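From: Gøran Sjöberg
To: lindby-allotments
Date: Monday, September 23, 2024
Subject: Re: [lindby-allotments] Water over the winter, and the hedge

Thanks to everyone who wrote back. I've kept Yevhen's message below where it matters and answered in between.

The mains supply to the site goes off in November as usual. I don't have the day yet. The man from Koval comes out to drain the pipes and he fits us in between other jobs, so it may be a weekday with little notice. Please leave the taps open after he has been. Two of them split last winter and the new ones cost us 64 each.
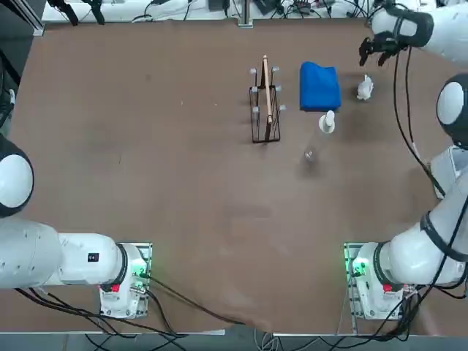

Yevhen Boiko wonders whether the lower tanks could be left full, as the plots by the lane have leeks and kale standing until spring and it is a long walk with a can. I have no objection. The lower tanks are plastic and came through the last frost without trouble. The upper ones are old galvanised things with bad seams and I would like those emptied.

His message, for those who missed it:

> The hedge along the lane is now well over the path and the post van has complained again. I can cut the lane side if someone else does the inside. I had a price from Pirametti for the whole length, which was 328 including taking the cuttings away. That seems a lot for one day's work.
>
> Also, is the shredder mended? I had a look at it in the spring and the blade was fine, so I think it is the switch.
>
> Yevhen

I agree the price is high. We have cut it ourselves every year I've had a plot, though the last time the inside was left half done and it shows. If six people come we can finish before lunch. Bring gloves and eye protection. There is a lot of hawthorn in the far end — more than there used to be — and it goes through thin gloves.

The shredder isn't mended. I ordered a switch from Pesow and they sent the wrong one, so it has gone back. Until the right one arrives, stack the cuttings by the gate and keep them off the grass path. 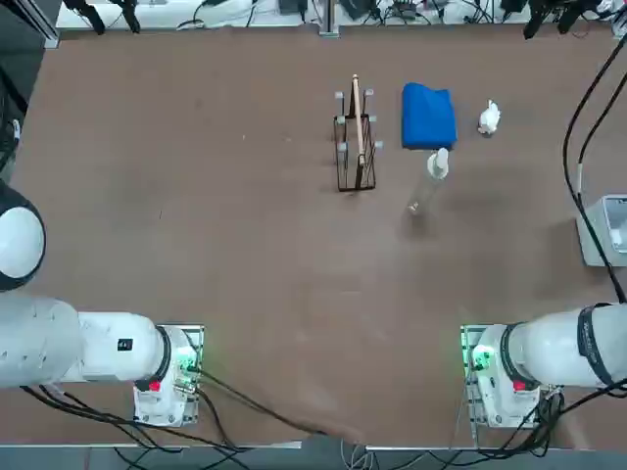 **COMPOST AND MANURE**

The next load is horse manure from the same stables as before. It is fresher than the last lot and should stand until spring before it goes anywhere near carrots or parsnips. Potatoes won't mind it so much. It will be tipped on the hard standing, so please don't park there that week.

The left-hand compost bay is full and shouldn't be added to. Use the right-hand one. I found a whole rug in it on Saturday, rubber backing and all, and took it to the tip myself. Cooked food is also turning up, and that brings rats. We had them under plot 6 the winter before last and it took months to be rid of them.

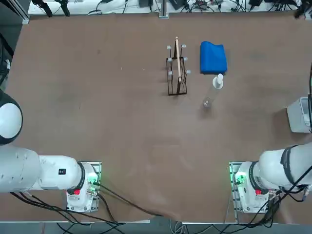
Can I sow green manure this late?
Field beans and grazing rye will still take if you get them in soon. Mustard is too late now and the first hard frost will kill it. I have a bag of rye left over in the shed, on the shelf above the mower, and you're welcome to a scoop.

If you can help with the hedge, reply to me and not to the whole list. I'll send the day round once I have enough names.

Gøran
Plot 2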